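The handover fault, and what I should have caught

Posted in March by Güven Eren
2 comments | 14 shares

I said last month I would write up the fault on the two-arm cell once we understood it. We understand most of it now, so this is that post. It is long and mostly about one parameter.

The task is simple to describe. One arm picks a grocery item, brings it up over the table, and hands it to the other arm, which puts it in a bin. For the moment when both grippers hold the item, the two arms are physically tied together through whatever they are holding. If the item is stiff, they can push on each other quite hard. If it is soft, it gives way and you lose a box of crackers.

The failure happened on run 498 of a long soak test. The left arm had the item, the right arm closed on it, and the left arm should have opened. It didn't. The right arm then started its move toward the drop position with the left arm still holding on. For just under a second the two pulled against each other. The box tore, the right gripper slipped off, and the right arm jumped toward the near side of the table before the joint torque limit stopped it.

Nobody was hurt. Aisling Mac Giolla was at the table at the time, leaning in to read a label on the power supply, and the gripper stopped 44 centimeters from her shoulder. We measured it afterward from the logged pose and the tape she put on the floor where she had been standing. She should not have been able to stand there with the arms live, and that part of it is on me. I had widened the allowed area in the fall so we could swap items between runs without a restart, and I never put it back.

I pressed the stop, we cut power to both arms, and we left everything where it was until the logs were copied. That took 40 minutes, because the disk was nearly full and the copy script kept quitting. I mention it because I was tempted to clear the table and start again, and if I had, we would have lost the one useful clue, which was the position of the left fingers.
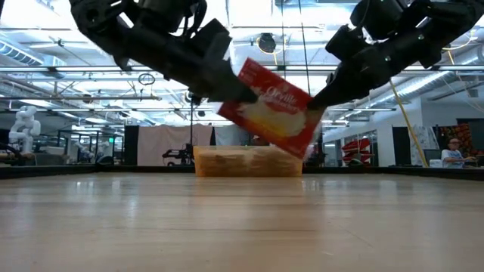 The left fingers were still commanded closed. The open command had been sent, but the controller threw it away. Our handover code waits for a "grip confirmed" message from the receiving arm, then sends "open" to the giving arm, then waits a fixed time and moves. It never checked that the giving arm had opened. It assumed that a command sent was a command carried out. In 497 runs that was true.

The reason the command was dropped is duller. We run the grippers through a small message broker called Zullska, which was written here years ago for a different project. It gives each message a sequence number and ignores anything it thinks is old. The left gripper process had restarted earlier in the test after a USB hiccup and come back with its counter out of step. Most of the time the counter corrected itself before the next handover. This time it was behind, the open command looked stale, and Zullska discarded it with a line in a debug log that none of us had turned on.

So there were two faults in a row, plus a person in the wrong place. Fixing any one of them would have made this a non-event.

What we changed:

The giving arm now has to report finger width before the receiving arm is allowed to move. If the width doesn't change within the timeout, both arms hold position and the run ends. We don't retry. I went back and forth on that with Aisling, who wanted one retry, and we settled on none until we have more data.

Zullska now raises an error when it drops a gripper command. It also forces a counter reset when a process reconnects.

The force limit during the shared grip is much lower. This has a cost. Heavier items sag a little at the handover and we have had a few drops into the bin that were earlier than planned. I can live with that.

The allowed area is back to its original size, and changing it takes a second person's login. It is annoying and I have already complained about it once.

One thing is still open. The torque limit tripped later than it should have, going by the settings. Either the filter on the torque signal is slower than we thought or the limit was being read from an older config file. I have a test for the first and have not started on the second. Until that is sorted out we run at reduced speed, and everyone stays on the far side of the floor line whenever the arms are powered.

I will post the filter results when I have them.

2 comments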